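From: Hsin-yi Ho
To: seed-swap list
Subject: Re: Labeling the saved tomato seed (long, sorry!)

Dennis Ogola wrote:
> Hi all, I have 40 packets of saved tomato seed in a shoebox and the
> pencil has rubbed off half of them. Before I start over, what do the
> rest of you write on, and do you number things or just use the names?
> Also, does everybody ferment their seed? I've been rinsing mine in a
> sieve and drying them on a plate, and they come up fine, mostly.
> Dennis

Hi Dennis, and hi everyone,

Oh, I feel for you. I lost a whole winter's worth the same way, except mine was a marker that promised to be permanent and then faded on the windowsill. I grew what I'd been calling "the good yellow one" for two summers before Norbert Major looked over my fence and told me it was plain old Fabbri, the same one he'd given me in the first place!
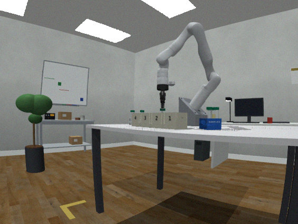
So, fermenting. I do it, but only for tomatoes, and I'm lazy about it. I squeeze the seeds and goop into a jar with a splash of water, put a bit of paper towel over the top and leave it on the back porch (not the kitchen, trust me, I'm still hearing about that one). Two or three days is plenty in warm weather. Once there's a skin on top I fill the jar with water, pour off whatever floats, and do that again until the water's clear. Then onto a coffee filter, never a paper towel, or you'll be picking fuzz off them until spring. Your sieve method is fine too if they're coming up for you. Babatunde does it that way and his plants are always bigger than mine.
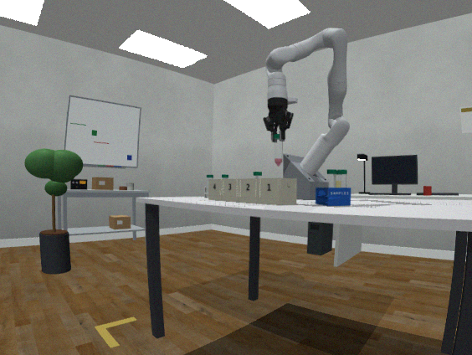
Now for the labels, which is what you asked. I use both a number and a name, and I put the number on the part I'm going to be holding. For years I wrote only on the side of the jar, where my thumb goes, and you can guess how that went. These days I keep the seed in little screw-top vials, and if I had it all to do again I'd buy clear tubes with green caps like that one, pointed at the bottom, because a pinch of anything settles down into the tip and you can tell at a glance how little you have left. With my flat-bottomed ones I have to tip them out to check. Anyway, the number goes in a notebook with the variety, who I got it from and the year. Soft pencil on a paper tag INSIDE the vial, too. It can't rub off in there.

One more thing on numbering: don't reuse them! I gave 215 to a Vakov plum, ran out, and handed the same number to a pepper from Chidubem. Guess who had peppers in the sauce row.

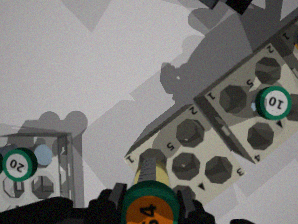 As for drying, give it longer than you think. I leave mine on top of the bookcase for two full weeks before anything gets a lid. If a seed bends when you press it, it isn't ready. If it snaps, go ahead. I had a batch of Joson beans go moldy on me in a sealed jar, and it was a beautiful crop too, so I'm fussy about it now. Beans get a month.

Are you planning to regrow the mystery packets? I'd sow a few from each in April, keep them in separate pots and see what you can recognize by leaf. Potato-leaf ones are easy to spot, so that narrows it down right away. For the rest you'll have to wait for fruit.

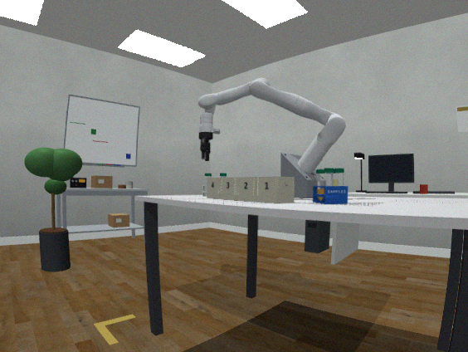 I have spare Cemer if you lost yours, more than I could ever plant, and a bit of Fabbri (ha). Tell me which you want and I'll bring them along Tuesday. Chidubem, if you're reading this, do you still have the long red pepper? Mine crossed with something and it's gone a bit hot for my mother.

Good luck with the shoebox,
Hsin-yi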